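Out at Veststead, teaching a gripper one grab at a time
October 19, 2019

So I spent a morning over at the Veststead building in Plenport, where the Sistley folks are collecting examples for their new learning system, and I have to say I had a great time!

The idea is pretty simple. Somebody picks up the hand-held gripper, goes after some everyday thing (a water bottle, say), and the whole try gets recorded. Then they do it over, from another side or at another height. Sistley wants 700 of these tries before the first round of training, and when I left they had 47. Long way to go, but spirits were high.

Wubit Admasu runs the sessions and she let me have a turn. I was terrible. I kept coming in too fast, and she told me to slow down and pretend I was reaching for a full cup of coffee. My next 8 tries all got kept, which I'm still bragging about at home.

She says the sloppy ones are worth saving too, as long as they're marked that way, so the system gets to see what a bad approach looks like. People work in 30-minute turns and then swap out, and your wrist will thank you for it (mine was sore by lunch).

The system they're feeding is called Sisay. It got its first small batch back in August, mostly cups and boxes, and bottles are the big push now. Clear plastic is tricky, Wubit told me, and she wants plenty of it in the mix before anyone starts training.

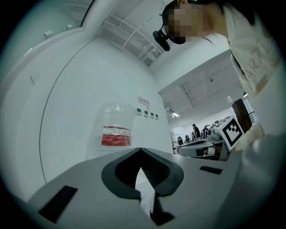 Want to take a turn?
Sistley is still signing people up for the Plenport sessions, no experience needed. Ask for Wubit at the front desk and wear sleeves you can push up.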